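31 Jul 2026. Writing up the socket fault on the Sorik cell, in bits, while I still remember the order things happened in.

**1/**
For anyone new: the cell strips old desktop PCs so the boards and processors can be sorted for reuse. One arm, one gripper, a lot of second-hand machines from offices that have closed or upgraded. I look after it at the Hundance site. Most days that means sweeping up screws.

**2/**
The fault was on processor removal. The arm is meant to go in once the load plate is up, take the chip by its two long edges, lift straight, and set it in a tray. It did that well for months. In July it started bending pins.

**3/**
We didn't spot it straight away. The pins are in the socket, so a damaged one doesn't show until the board goes to test. Test is a day behind us. By the time the first bad board came back there was a full rack waiting behind it.

**4/**
The log for the month has 3454 lifts in it. The first flagged board is lift 865. Anything before that tested clean, so something changed close to that point and I went looking for it.

**5/**
First guess was the gripper. Fingers wear, and a worn tip can sit low on one side and tip the chip as it comes up. I took both fingers off and measured them against a new pair. No difference worth mentioning. Put them back on.

**6/**
Second guess was the screws on the bracket. If one is proud the arm can catch it on the way down. Checked the bolts on the gripper too while I was in there, in case something had backed out. All tight. So that was a morning gone.

**7/**
Then I slowed the whole thing to a crawl and went through it a step at a time on a Dell board with the load plate open. This is dull work but I should have started with it.
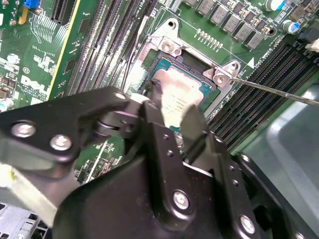

**8/**
At full speed you can't see anything wrong. At crawl speed the arm came down, one finger touched the edge of the processor, and the arm carried on moving sideways before the grip closed. A tiny shove. Enough to drag the chip across the contacts underneath.

**9/**
So the touch was being felt late. The arm is supposed to stop the moment it meets something, and it was stopping a beat after. The force reading was fine when I leaned on the gripper by hand. It was the timing that was off.

**10/**
Cause, in the end: an update to Plira, the bit of software that passes the force reading to the arm. The new version averages 9 readings before it passes one on. The old one passed each reading as it came. Averaging gives you a lovely smooth graph. It also gives you old news.

**11/**
The update went on overnight with some others. The release notes mention "improved signal stability" and that's all. I had read them. I didn't think about what it meant for a thing that has to stop on contact, so I'll take my share of that one.

**12/**
Someone will ask why the arm didn't trip its own limit. The limit was set at 2000 grams of push. Dragging a processor sideways takes far less than that. The limit was chosen to protect the arm, and it did protect the arm.

**13/**
What we've changed:

- Plira is back on the old version and locked there
- sideways movement is switched off in the last part of the descent, so the arm only goes straight down
- the push limit on this step is a lot lower, and separate from the limit for everything else
- one board from each rack goes to test the same day

**14/**
The lower limit has a cost. It now trips on stray cables lying near the socket, where before it would have nudged past them. So there's an extra step to move cables clear, and that step is done by a person. Slower - I'm not pleased about it, but I prefer it to bent pins.

**15/**
Safety side, briefly. There was no injury and nobody was near one. But the same late reading was feeding the check that pauses the arm if it bumps into a hand. That check has its own hard stop behind it which doesn't go through Plira. I tested the hard stop on its own with the software off. It works. I tested it again the next morning anyway.

**16/**
If your cell has a soft check and a hard stop, test them apart. We'd always tested them together, so the hard stop could have been covering for the soft one for weeks and the test sheet would have said pass both times. The sheet has two boxes now.

**17/**
On the power side, since I get asked: boards are unplugged and drained before they come anywhere near the arm. That wasn't part of this fault and hasn't changed.

**18/**
I've sent the whole log to Sezer, who supply the arm. They've asked for the crawl-speed run as well, so that's gone over. No answer yet on whether the averaging can be turned off in the new version or whether we stay on the old one for good.

**19/**
The damaged boards: a few had one or two pins out and could be straightened under the microscope. The rest go for parts. The processors themselves are mostly fine, as the flat contacts on the underside don't mind being dragged as much as the pins do. They're all being retested before they leave the building.

**20/**
A couple of replies already asking if a suction cup would be better here than fingers. We tried one last year. Leftover thermal paste got into the cup and it dropped chips, which is a worse way to meet a socket. Might look at it again with a wipe step first.

**21/**
Next job is the memory slots. The latches on some of these older boards are brittle and the arm is heavy-handed with them, update or no update. I'll start that one at crawl speed and post what I find.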